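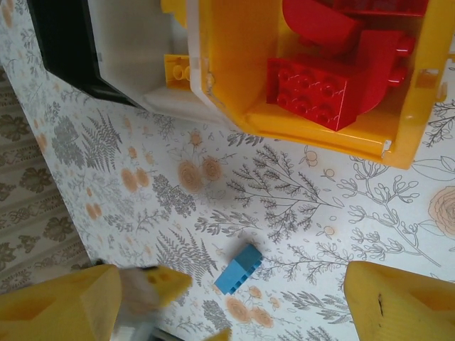 We moved to Mirirside in May and I am still finding out how things work with the water bill. The old place had it included in the rent. Now it comes every 2 months, and the first one said we had used 1,649 gallons in a stretch when we were away for part of it.

I called the office and got Zanele Chauke, who was patient with me. She had me turn off every tap in the house, write down the meter reading, and go back to it an hour later. The number had moved. She said a toilet can lose up to 1,000 gallons in a month without making any noise.

I put food coloring in the tank upstairs and the bowl went blue in a few minutes. The flapper was stiff and had a crack along one side. A new one cost less than lunch. The hardware store on Gavosley only had the 3 inch size, and ours takes the smaller one, so I drove out to Cevitz for it.

The meter held still for an hour after I put it in. The next bill is due in August 2023 and I'll post the number when it comes.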